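Search this book

Chapter 6
Keeping Stock: How Much to Hold and When to Order

By Etelka Szabó and Boyang Kong
Updated June

A small business ties up money in the things it keeps on its shelves. A hardware store buys hinges before it sells them, and a bakery pays for flour days before the bread goes out the door. Goods and materials held in this way are called inventory, or stock. This chapter looks at how a business decides how much stock to hold, when to order more, and how to record what comes in and what goes out.

We will follow one company through most of the chapter. Becerra is a repair shop for sewing machines. It keeps 577 different parts on hand, from motor belts to needle screws, and buys nearly all of them from two suppliers, Orkix and Moletti. Orkix delivers within two days. Moletti charges less but can take several weeks. The owner has to weigh the lower price against the risk that a customer's machine will sit on the bench waiting for a part. 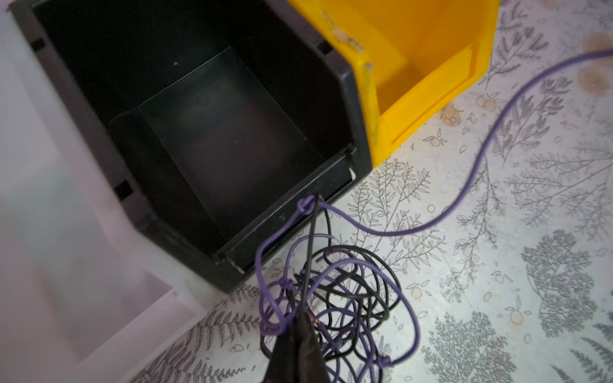

Running out of a part is called a stockout. The cost of a stockout is easy to overlook because it doesn't appear on any bill. A customer may wait, or may take the machine somewhere else and not come back. Holding too much stock has costs as well. The parts take up space, they must be insured, and some of them will never be used. When the Tita line of machines was discontinued, Becerra was left with a drawer of foot pedals that fit nothing else.

Most businesses deal with this by setting a reorder point for each item. The reorder point is the quantity at which a new order should be placed. It depends on how fast the item sells and how long the supplier takes to deliver. A business may add a small extra amount, known as safety stock, to cover a late delivery or a busy week.

Section 6.1 explains how to work out a reorder point from past sales. Section 6.2 covers stock records, including the perpetual and periodic methods. You will need the terms gross profit and cost of goods sold from the previous chapter, so review them now if they are not familiar.

Contact the authors | Copyright, all rights reserved | Back to top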